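## 4. The puzzle question, and what it did to our interviews

I should own up early in this section: I used to ask puzzle questions myself. For years I ran hiring rounds at Mellelix, and I had a favourite (the one with the two ropes that burn unevenly) that I thought told me everything about a candidate. So I came to this study with a bit of guilt and, I'll admit, a fair amount of curiosity about what I'd been measuring.

We collected notes from 544 job interviews at Lombridge and Clostano, all for office and technical roles, and coded them for whether a brain-teaser had been used. Both firms let interviewers pick their own opening questions, which made for a lovely mess of styles. Some people went straight to work history. Others wanted to know how many tennis balls fit in a ute – and a few wouldn't move on until they'd been given a number!

What struck me first was how long the puzzles hung around. An interviewer who opened with one tended to come back to it in the written notes, even when the rest of the conversation had been about rosters or budgets or the candidate's last manager. In 31 of the files the puzzle was the only answer written down in full. I found that hard to read without wincing, as my own old notes look much the same.

We then compared the interviewers' scores with supervisor ratings collected the following November. Structured questions about past work lined up with the ratings reasonably well. Puzzle scores hardly lined up at all, and the gap held when we looked at the two firms separately (Section 5 has the full tables, and I'd urge you to look at the Clostano rows, where the pattern is messier). I'd half hoped my burning ropes would come out of it a little better.

Candidates had their own views, and we asked for them in a short survey after each round. Most remembered the puzzle before anything else. Several had practised for it at home, which rather spoils the idea that it catches people thinking on their feet. 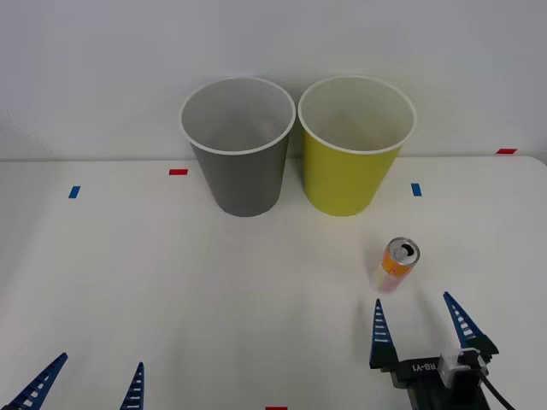
**Figure 2.** Two paper cups, one gray and one yellow-green, on a white tabletop with tape marks.

Priedītis read a draft of this section and objected that a puzzle can still be a decent icebreaker, provided the interviewer leaves it unscored and moves along quickly. It's a fair point, and our coding can't settle it, as we had hardly any files where a puzzle was asked and left unscored. My hunch is that the temptation to score it is too strong once it's been asked. We've added a separate code for unscored openers to the next round, and Lombridge has agreed to flag them in its interview forms.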